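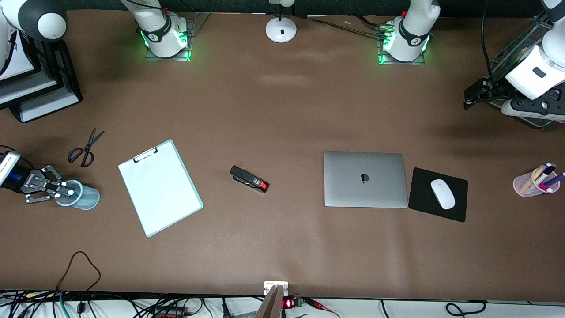 Blue cup, brown table.

May 11, 2018

The clerk's office says the petition is good. They needed 2052 valid signatures and turned in 2800, and after all the talk of throwing out page after page for bad addresses, it cleared. So Orkness will vote on moving its city elections to even years, and I will spend the summer being told this is the biggest thing to happen to self-government since the secret ballot.

I signed it, for the record. I signed it outside the pharmacy on Prado Street, with a pen that barely worked, and the young man holding the clipboard told me turnout would double. I asked him double what. He said double what it is now. I asked what it is now and he turned the clipboard over to look at the back, where there was a sheet with talking points on it, and the number wasn't there either. I signed anyway. I think people should get to vote on things, including things I may vote against.

Went to the meeting at the library tonight. The room is too warm and the chairs are the kind that pinch. Masanobu Arai did most of the talking for the yes side, and he is good at it, I'll give him that. He doesn't shout and he lets people finish. His case is that hardly anyone votes in our odd-year elections, that the ones who do are older and own their homes, and that if you put the council on the same ballot as Congress and the governor you get a council picked by everybody. Fine. The first part is plainly true. I have stood in that gym at five in the afternoon and had three poll workers all to myself.

It's the second part where I start chewing my pencil. More people would mark a ballot. Would more people know who they were voting for? He said yes, since campaigns would have to reach further. A woman near the front said campaigns would cost more too, and who did he think had the money. He said that was a fair concern and went on to the next question, and I wrote down "fair concern" because I have noticed that's what gets said when the answer isn't coming.

Then the poll. There is always a poll. This one says 59 percent of Orkness voters support the change, and it was done by an outfit called Prurov that I had never heard of before this spring. I asked to see the wording. It took some asking. The question as read over the phone was whether you would favor "a simple change to save money and let more residents take part in choosing their local leaders." I'd favor that too! I would favor it over the phone at suppertime with a pot boiling over. I'd like to see what they'd get if they asked, "Do you want the race for city council printed on the back of the ballot under the judges?"

When I said so, a few people laughed and Masanobu smiled and said the council race would not be on the back. I asked who decides that. The county decides that. So he doesn't know where it will be, and neither do I.

The no side was worse. I want to be even about it. Two sitting council members came and both talked about tradition, and about local issues getting drowned out by national noise, which might be a decent argument if it came from somebody who hadn't won a seat with the votes of his own street and his bowling league. One of them has had national party mailers paid for on his behalf twice that I know of. The other said the current schedule gives voters "room to breathe." They are breathing all right. They are at home, breathing, while he gets reelected.

And both sides walk around the part that bothers me most. If you move the election, somebody's term gets longer or shorter. Under the petition as written, the people on the council now would each get an extra year. It's on the second page, in the paragraph on "transition." So the members who are against it stand to gain a year from it, and the ones who are for it do too, and I find it hard to get a clean reading off anyone in a room like that. I asked if they'd looked at shortening the terms instead. Masanobu said the lawyers thought that would be harder to defend in court. Which lawyers, I didn't catch. Somebody started stacking chairs around then.

The savings figure is another one. The flyer has a nice big number on it and a little star, and the star leads to "Lotel estimate." Lotel is the consultant. The consultant was hired by the people who want the change. I don't say the number is wrong. I say that I have never in my life seen a flyer with a consultant's number on it that came out against the flyer. The county charges cities for a share of the even-year ballot, and I'd like to see that bill laid next to the odd-year one, two pieces of paper. I asked the clerk for both this morning. She was polite about it and said 90 days, which will be August. I told her I'd wait.

Walked home the long way past the school. The lawn signs are up already on our block, four yes and one no, and the no is in the yard of the man who always puts out a no. He told me once he had voted against every bond, levy and charter change since he moved here, and when I asked whether he'd read them he said he'd read the first few.

I keep going back and forth on it. December of the last city year, when the new members were sworn in, I went to the ceremony, and there were more relatives in the room than there were of the rest of us. It made me gloomy for a week. Something ought to be done about that. I just get suspicious when the something comes with a logo. The last time we fixed turnout here it was with mail ballots, and we were promised the moon, and what we got was a small bump and then a slow slide back to where we'd been. I went back through my own notebook to be sure I wasn't making that up. I wasn't, though I had been a lot more hopeful in the notebook than I remembered.

Things to do. Read the transition paragraph again with my good glasses. Call the county and ask where local races go on the ballot and whether anyone has ever measured how many voters quit before they get there. Find out who paid for the poll, and if it's the same people who paid Lotel, write that down too. Ask Masanobu whether he'd still back the thing if it cut the terms short. He said I could call him. He wrote his number on the back of one of the flyers, right over the star.

Also we are out of stamps.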